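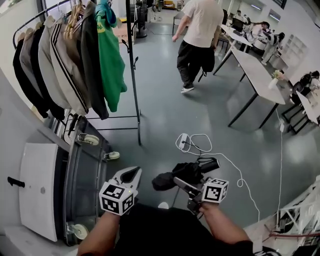

Wardrobe and Stock Assistant (part-time)

Edier Clothing Hire, Calthorpe
Hours: 18 per week, over three days, including every Saturday
Pay: £895 per month
Contract: permanent, after a trial period of 3 months
Reference: 962

Edier Clothing Hire lends everyday clothes to theatre groups, photographers and small film crews. Most of what we send out is ordinary outerwear: jackets, hooded tops, track tops, coats and plain workwear, in a wide spread of sizes and colours. We have been in Calthorpe for several years and moved to our current unit on the Dramorholm estate last spring.

We are looking for an assistant to look after the rails, check garments in and out, and get orders ready for collection. You would work alongside the stock supervisor and report to the hire manager.

What the job involves

Most of the work is done on your feet at the clothes racks. When an order comes in, you will pull the garments from the store, hang them on a rack in the order given on the hire sheet and check each one before it leaves. When it comes back, you will do the same in reverse. On a normal day you will:

– check jackets and tops for missing buttons, broken zips, marks and loose seams
– put every garment on a hanger of the right width, facing the same way, with the collar straight and the front fastened
– steam or brush items that need it, following the care label
– fill in the hire sheet and attach numbered tags
– bag smaller items such as hats, scarves and umbrellas, and keep them with the order they belong to
– move racks and carts between the store, the main floor and the loading door
– help customers carry their orders out

The supervisor decides what is washed here and what goes to the dry cleaner. You will not be expected to do alterations, though simple jobs such as sewing on a button come up most weeks. If you can already do this, good. If not, we will teach you.
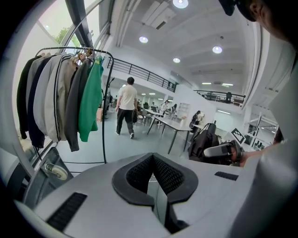 Orders vary a good deal in size. A photographer might want half a dozen jackets in different colours for one afternoon, and a theatre group might take several full racks and keep them for a month. Small orders tend to be collected by the customer, and large ones go out by van with Charbonneau Transport, who call at the unit twice a day.

You will also help to keep the floor in order. Racks go back to their places at the end of a shift, extension leads and cables are coiled and put away, and bags and loose items are taken to the shelves. Spare hangers are sorted by type and boxed. It is routine work and we need somebody who will do it without being reminded.

What we are looking for

You should be careful, steady and able to read a list and follow it exactly. Experience in a clothes shop, a laundry, a theatre wardrobe or a warehouse would be useful, but we have taken on people from other kinds of work and will do so again.

You will need to:

– be able to stand and walk for most of a shift
– be able to push a loaded rack on castors and lift a full garment bag
– have clear handwriting and be comfortable using a simple stock system on a tablet
– tell close colours apart, for example navy from black and charcoal from mid-grey (tags are also marked in words, so please talk to us if this is a difficulty)
– be polite to customers, including when they are late or in a hurry

A driving licence is not needed.

Hours and pay

The shifts are six hours each, from 9.30am to 4pm with a half-hour unpaid break. One shift is always Saturday, when most weekend orders are returned. The other two are on weekdays and will be agreed with you before you start. Extra hours are sometimes offered before Christmas and in January, when we do the yearly stock check. These are paid at the same rate and you are free to turn them down.

Staff can borrow clothes from stock without charge, provided they are not booked. There is free parking on the estate, and the bus from Calthorpe station stops by the main gate.

How to apply

Please send a short letter and a list of your previous jobs to the hire manager at Edier Clothing Hire, Dramorholm Estate, Calthorpe, or hand them in at the front desk. Put the reference number 962 at the top. We do not need a photograph or your date of birth.

Interviews last half an hour and are held at the unit. You will be asked to check and hang a small order as part of it, so wear something you can move in. We reply to all applicants, usually within two weeks.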